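Why Does Wood Have Stripes?

Go and find a wooden table. Any wooden table will do! Put your nose right down close to it (mind your breakfast) and look at all those skinny lines running along the top. I've been a bit crazy about those lines since I was six, when I spent a whole rainy afternoon following one with my finger to see where it went.

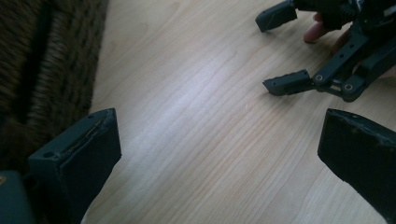
What the lines are called

The lines are called grain. Grain is the pattern wood gets from the way a tree grows, and it mostly runs the same way the trunk did, from the roots up toward the leaves. So when you slide your finger along a plank in the same direction as the lines, you're going up the tree. Or down it! It's pretty hard to tell which once it's a table.

A tree is a big bundle of straws

Well, sort of. If you could shrink down smaller than an ant and walk around inside a piece of wood, you'd see that it's made of long, thin tubes all squashed together. When the tree was alive, lots of those tubes carried water up from the roots. Grab a handful of drinking straws and squeeze them tight, and you've got a nice big model of it. Look at the side of your bundle and you see long lines. Look at the end and you see little circles. Wood is like that too, only much, much tinier.

Where the rings come in

In places with warm summers and cold winters, a tree grows a new layer under its bark every year. In spring it grows fast and the wood is often paler. Later in the summer it slows down and the wood comes out darker and tighter. By October or so it's pretty much done for the year. One pale band plus one dark band makes one ring, and if you find a stump you can count them. My friend Zhiqiang Liang and I counted one in the woods last fall and got to 100 before we lost our place and had to start again. (We gave up and ate our sandwiches.)

When somebody saws a trunk into long boards, the saw slices through all those rings from the side. The circles turn into stripes, and sometimes into wavy shapes like pointy hills. I think the pointy hills are the best ones.

Is it always real wood?

Nope! Some tables have a thin sheet on top with a pattern of wood printed on it, and the good ones can fool me completely. One trick is to look at the edge. On solid wood, the lines often carry on over the side. On a printed top, they usually stop, or you'll spot a strip stuck along the edge. Another trick is to hunt for the same squiggle twice. Trees don't copy themselves, but printers do.

Try it yourself: grain rubbings

You need a sheet of thin paper, a crayon with its wrapper peeled off, and a bit of rough, unpainted wood. An old plank is great. Ask a grown-up to check it for splinters first. Lay the paper flat, hold it still with one hand, and rub the side of the crayon over it gently. The bumps come through as dark lines.

Smooth, shiny tables don't work very well, I'm sorry to say. I tried 7 different spots on my kitchen table and got 7 pieces of orange paper.

If you make a good one, write on the back where you found the wood. I keep mine in a shoebox, and my favorite is from a garden gate.

Keerthana Rajan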